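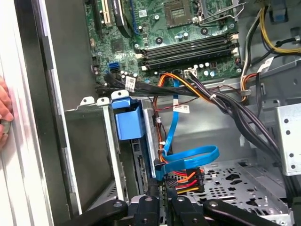

An open desktop tower, with the motherboard and its four empty memory slots.

All four episodes of Rarndale land on Samberg this week, and I have already watched the first one twice. It's a slow, funny, slightly spooky drama about a ferry town where the ferry has stopped running, and I could happily have talked about it with its writer all day. We got an hour, over coffee, and she ordered a second slice of cake before I had found my list of questions.

She wrote the first scene on a bus. "It was two sisters arguing about who gets the good chair," she says. "I didn't know where they lived or what year it was. I just knew the younger one was going to win, and that she'd be sorry."

The town came later, when she spent a wet April in Ustancombe and fell for the place – the steep streets, the shuttered ticket office, the bakery that closes at noon. The production company, Pacheco, wanted to look at other harbors too. She went along on every trip and came back each time with the same answer. "They were very patient with me. I'd say, yes, it's lovely, but where's the ticket office?"

Most of the crowd scenes were cast locally. The team put up one poster asking for extras and had 1,000 replies, from a town that doesn't have a lot more people than that. "We used 133 of them in the big meeting scene in episode two, and they were wonderful. They heckled! I hadn't written any heckling. We kept nearly all of it."

That meeting is my favorite stretch of the series, and I told her so. It goes on far longer than TV usually allows, with people talking over each other and a man who keeps trying to read out a letter. She laughed and said the first cut was even longer. 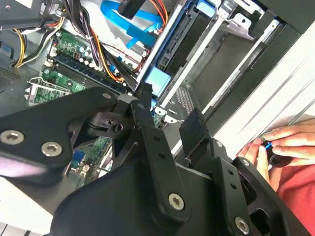 "I'm bad at cutting," she says. "My drafts for this came to 806 pages if you stack them all up, and there's a whole uncle in there who doesn't exist anymore. He had a boat and a terrible secret. The director read it and said, could the older sister have the secret? And she was right, and it fixed episode three overnight."

The older sister is the part everyone will be talking about. She barely speaks in the opener, and then there's that phone call in the kitchen – I won't spoil it, but watch her hands. The writer says it was filmed late on a Friday with the crew standing in the hallway, and they only did it twice.

So will there be more? She has an idea for a second series, set in winter, with the ferry running again and half the town wishing it wasn't. Samberg hasn't said yes yet. In the meantime she's back to writing on buses. "I got eleven lines down on the way here," she says, "and I think one of them might be the uncle."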